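Two-arm handover rules, what does your shop use?
Furncombe Makers Forum > Automation > Good practice

solder_gull
So our group is writing house rules for handing an object from one arm to the other, and I'm stuck on the release step. My draft says the giving arm doesn't open until the taking arm reports grip force for 2 seconds. Two of us love it, the rest think it's painfully slow. What do you all do? 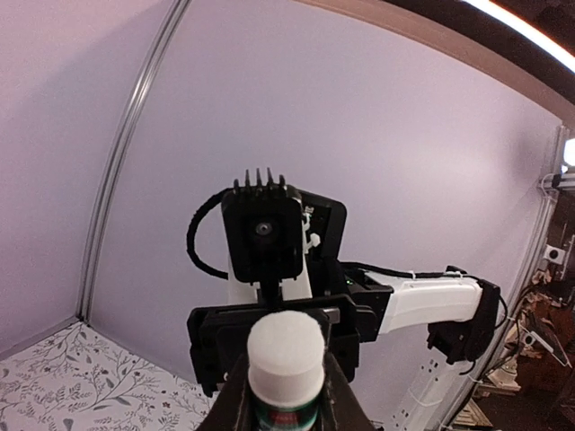

Release timing is only half of it for me, I also want a rule about approach. I'd like the receiving jaws to come in level and stop short before they close, every time, no diagonal swoops. With a small bottle held upright by one gripper and the other arm's wide flat jaws right behind the cap, there's so little room that a sloppy path means fingers hitting fingers. Am I being too fussy?

pell_mell
Not fussy! But 2 seconds is forever. We ran 3,081 handovers on the Triltix bench with a plain force threshold and no timer, and I'd do it again tomorrow.

Jimemura
Disagree with pell. A threshold alone gets fooled when the jaws squeeze each other instead of the object. Ask me how I know lol. Keep the timer, make it shorter.

solder_gull
Ooh, good point about the false reading. Maybe I'll ask for force plus jaw width, and then cut the wait way down.
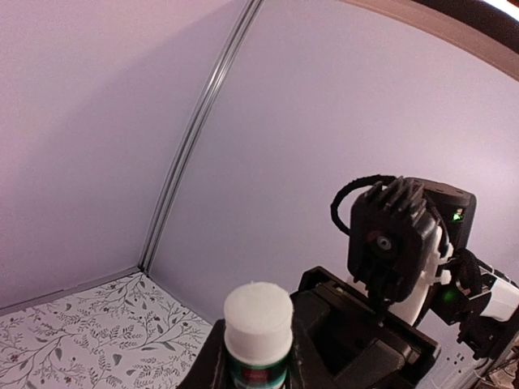 I'd still keep the full wait for anyone's first 13 runs with a new object, and then they can switch to the short one if the log looks clean.

pell_mell
Force plus width I can live with. 13 is a weird number though, why not 6?

solder_gull
It's what the old Maurya checklist had and I never questioned it. I'll bring both to the Tuesday meeting.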